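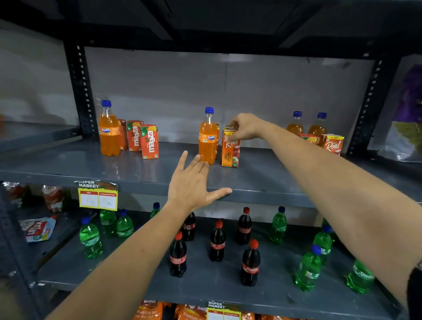 How I keep the weekly shop under budget

I'm a wanderer in grocery stores, so I need a system! First I write my list in the order of the aisles (at the Peltonen near me that's produce, bread, drinks, then frozen). Then I put a guess next to every item, always rounded up, and add it all up before I leave the house.

In the store, read the small unit price on the shelf tag. A 1,000 ml carton can cost more per sip than the bigger one beside it, and sale stickers fool me all the time.

Cross things off and write the real price as you go. If I'm over when I reach frozen, one treat goes back, usually the fancy crackers. I go after 8 in the evening, when the lines are short and the bread is marked down.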